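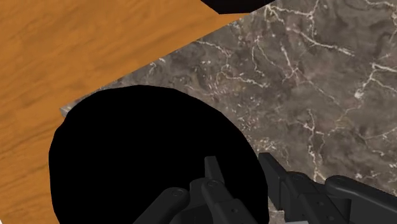
Liltier 天然大理石ペストリーボード 使用レビュー

パイ生地と折り込み生地の作業用に、Liltierの大理石ボードを導入して8か月が経過した。使用頻度は週に4回前後の時期もあれば、夏場のようにほぼ毎日の時期もあった。以下、仕上げ、熱特性、手入れ、設置性の順に記す。

仕上げ
表面は本磨きで、指の腹でなぞっても段差は感じられない。天然石なので脈の入り方は個体ごとに異なり、販売ページの写真と同じ柄は届かない。購入時に柄の指定はできなかった。外周は面取りされているが、底面側の角は処理が甘く、当方の個体では一辺だけ細かいざらつきが残っていた。耐水ペーパーの400番を軽く当てて解消している。価格帯を考えると出荷前に済ませておいてほしい工程である。

熱特性
大理石を選ぶ理由の大半はここにある。室温の高い台所でも、木製の台に比べてバターの軟化は明らかに遅い。ただし石そのものが冷たいわけではなく、熱容量と熱伝導率によって生地から熱を奪っているにすぎない。室温が高ければ石も同じ温度まで上がる。真夏の午後は、冷凍庫で冷やした保冷剤を布巾で包み、作業前に石の上へ置いておく必要があった。折り込み三回目の途中で石が温まりきることもあり、その場合は生地を冷蔵庫に戻すほうが早い。

比較のため、手持ちのPrirolanceの人造石ボードでも同じ配合の生地を延ばした。打ち粉の量はPrirolanceのほうが少なくて済む。生地の離れもよい。一方、バターの保ちではLiltierに分がある。ブリオッシュのような加水と油脂の多い生地では差が出やすく、バゲットのような生地ではどちらを使っても結果は変わらない。パンの成形だけが目的なら、大理石を買う必要性は低い。

手入れ
酸に弱い点は製品の欠点というより石の性質である。レモン果汁を一滴落とし、拭き取りが遅れた箇所は艶が引けた。光を斜めから当てると今でも輪染みが見える。食酢、ワイン、トマトも同様に扱う。付属の説明書には中性洗剤と固く絞った布とだけあり、酸についての記載は裏面の小さな注記にとどまる。浸透性の保護剤としてKershawの石材用シーラーを一度塗布した。油染みには効いたが、酸による艶引けは防げない。

設置性
付属のゴム足は薄く、濡れた台の上では押し延ばしの力で動く。足を外し、濡れ布巾を敷いたほうが安定する。重量があるため、出し入れを毎回行う運用は現実的でない。常設場所を確保できるかどうかが購入判断の分かれ目になる。
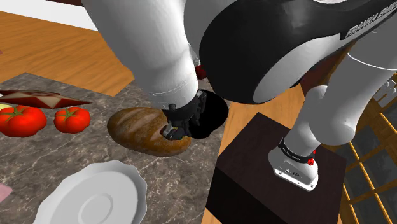
Druteo 重さについては少し違う意見です。うちは置き場所がなく、使うたびに戸棚の下段から出していますが、縦に立てて収納し、滑らせて引き出せば苦になりません。むしろ困ったのはゴム足のほうで、立てたときに棚板に引っかかって一つ取れました。両面テープで戻しても夏に剥がれます。シーラーを塗ったあと、食品に触れる面として使えるようになるまで何日置いたのかも知りたいです。

シーラーについては、容器の表示にある硬化時間を過ぎてからさらに一週間置き、中性洗剤で拭いたうえで使用を再開した。食品接触の可否は品番によって異なるため、購入前に表示の確認を勧める。縦置き収納は当方では試していない。角への荷重が集中するので、棚板側に薄い緩衝材を敷いたほうがよいと思われる。

総評
折り込み生地を定期的に作り、常設できる台があるなら購入に値する。底面の角処理とゴム足は改善を要する。パンの成形が中心であれば、Prirolanceの人造石で足りる。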